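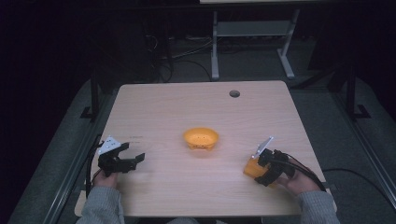 Figure 4. Orange bowl on a wooden tabletop, with hand-held grippers above it.

3.2 Account closures and what users kept

Next we looked at people who left Prelow, the photo sharing network, in the weeks after its privacy notice went out. Sample: 2686 accounts, all opened through the Fustport sign-in page. Of these, 512 asked for a copy of their data before closing. The rest just left. No export, no message to contacts.

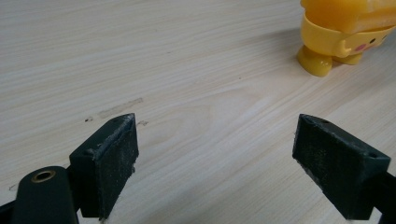
Gerasimos Papadakis

Export requests came in two waves. First one right after the notice, second in May when the reminder email went out. The reminder was short and had the download link at the top, the notice had it at the bottom under the legal text. We think placement mattered but cant separate it from timing with the logs we have. Users in Brulville got both messages in one day, so they are left out of the wave counts.

We then sent a short survey to 200 of the people who had asked for a copy. Questions on why they left, whether they opened the file, and where their photos went next. Many named Benavides as the new home for their albums.
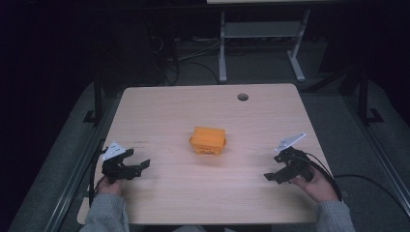
Several also said the file was hard to read: folders with number names, comments split from the posts they belonged to. One respondent gave up and saved pages by hand. Dates were a common complaint too, becuase the export used upload time and dropped the time the photo was taken. Coding of the open answers was done by one person only, see limits in section 5.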